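Bring Back the Kitchen Table

I grew up in Skesbridge, in a house where everything happened at one table. Homework, taxes, haircuts, the big fight about my cousin's wedding. When I moved out I bought a couch and a coffee table like everybody else, and for six years I ate dinner bent over my own knees.

I think we gave up on tables too easily. My friend Vesna Softić paid $671 for a kitchen island with stools, and she'll tell you herself that people perch there for ten minutes and wander off. You can't really argue at an island. You can't play cards at one either, at least not the long, mean kind of rummy my aunt likes.

So last July I sold the coffee table for $87 and got a proper wooden one. It eats up half the room and I bang my hip on it every morning — I don't care!

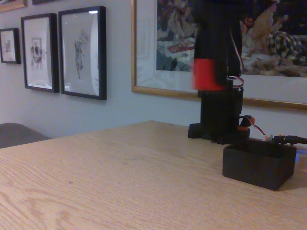

And please, don't save the thing for company. Put your mail on it, leave the puzzle out all week, let the kids do their glue projects. A ring from a coffee mug won't kill anybody. My mother still has hers, scratches and all, and when I visit we sit down at four and somehow it's dark out and she's asking if I want soup.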